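Marnitz Foundation opens applications for 2020 Community Halls Grants

MEDIA RELEASE
5 Jul 2020
For immediate release

The Marnitz Foundation has opened the second round of its Community Halls Grants, with funding available to help neighbourhood centres, public halls and shared meeting rooms return to regular use.

Grants of up to $2,000 will be offered to not-for-profit groups that own, lease or manage a space open to the public. The Foundation expects to support 70 venues in this round. Applications will be assessed as they are received, and the round will close when all funds have been allocated.

The program was first announced in February as a small repairs scheme covering items such as door closers, window catches and outdoor lighting. Its guidelines were rewritten during autumn, after hall operators told the Foundation that their most pressing costs had changed. Cleaning, hand hygiene supplies, signage and changes to room layouts are now eligible, alongside the minor repairs covered by the original guidelines.

Mwende Were, Program Director at the Marnitz Foundation, said local halls carried a large share of community life on very small budgets.

"A hall may host a playgroup in the morning, a language class after lunch and a choir in the evening," Ms Were said. "The hire fees are kept low so that those groups can afford to meet. When the bookings stop, the insurance and the power bill do not, and there is very little left over to prepare the building for people to come back."
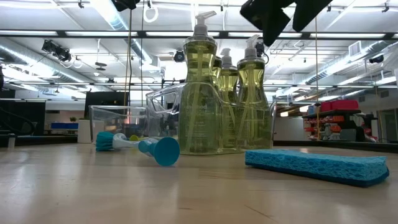
Pump-top dish soap in a clear carry caddy. Cleaning and washing-up supplies are eligible under the revised guidelines.

To inform the changes, the Foundation surveyed hall and centre operators by telephone and online. It received 726 responses. Operators were asked what they had spent on their buildings in the previous year, what they expected to spend before the end of this one, and which costs they could not meet from hire fees alone.

Kitchens were raised more often than any other part of the building. Many halls have a single shared kitchen that passes from one hirer to the next during the day, with each group bringing its own cloths and detergent or relying on whatever has been left under the sink. Respondents asked for help to stock kitchens properly and to set clear rules for handover between bookings.

"We had expected to hear mostly about roofs and gutters," Ms Were said. "We did hear about those. But a great many people wanted to talk about benches, taps and tea towels, and who is responsible for them at the end of a booking. We have tried to write guidelines that take those answers seriously."

What the grants will cover

Funding may be used for cleaning products and equipment, soap and paper towel dispensers, lidded bins, floor markings and printed notices. It may also be used for the paid hours of a cleaner, for up to 5 weeks after a venue reopens. Minor works are eligible where they improve ventilation or make a room easier to clean, including freeing windows that have been painted shut, replacing worn bench surfaces and repairing taps.

The grants cannot be used for rent, loan repayments, vehicles or items bought before an application is lodged. Venues that received funding in the first round may apply again, provided their earlier grant has been reported on in full.

Groups that share a building are encouraged to lodge one application between them. Where that is not practical, each group should describe the rooms it uses and name the body responsible for the building as a whole.

Support from program partners

Three partners have joined the Foundation for this round. Zotow, a supplier of cleaning and catering goods, will offer successful applicants a discount on bulk orders and deliver to regional addresses at metropolitan rates. Grant recipients are under no obligation to buy from Zotow and may use any supplier they choose.

Jitus, which operates an online booking service for community venues, will waive its set-up fee for grant recipients and has added a field for turnaround time between hirers. The change allows a hall to block out a cleaning period after each booking without entering it by hand.

Dewulf, an architecture practice, has prepared a free guide to rearranging meeting rooms and shared kitchens. It includes sample floor plans for small, medium and large halls, advice on keeping exits and accessible paths clear, and a checklist that can be printed and fixed to a kitchen wall. The guide is available to all venues, including those that do not apply for a grant.
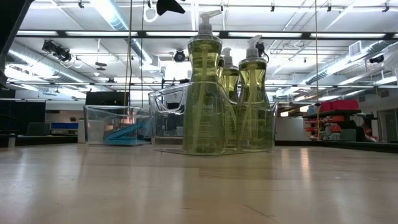 Refillable and pump-top products may be included in an application. No particular brand is required.

Ms Were thanked the partners for their contributions and said the Foundation had kept the application process short.

"The form is around two pages long, and it can be completed by telephone if that is easier," she said. "We do not ask for audited accounts or a strategic plan. We ask who uses the building, what is needed, and what it will cost. If something is missing, one of our staff will ring and ask for it."

How to apply

Applicants will need to provide the name and address of the venue, proof of not-for-profit status, a list of regular hirers and a quote or price list for each item over $200. Photographs of the building are welcome but are not required. Groups without not-for-profit status may apply through a sponsoring organisation, which must sign the form and agree to receive the funds on their behalf.

Applicants will be told the outcome in writing. Payments will be made by bank transfer once a signed agreement has been returned, and a one-page report on how the money was spent will be due at the end of the grant period. Receipts should be kept, as the Foundation may ask to see them.

Guidelines, application forms and the Dewulf room layout guide can be downloaded from the Marnitz Foundation website. Printed copies will be posted on request. Translated summaries of the guidelines are being prepared and will be added to the website as they become available.

About the Marnitz Foundation

The Marnitz Foundation is a private philanthropic body that funds places where people meet, learn and take part in local life. It supports neighbourhood centres, public halls, small libraries and community gardens through annual grants and a free advice service for venue managers.

Media enquiries

Communications Office, Marnitz Foundation
Interviews with Mwende Were can be arranged through the Communications Office during business hours.

ENDS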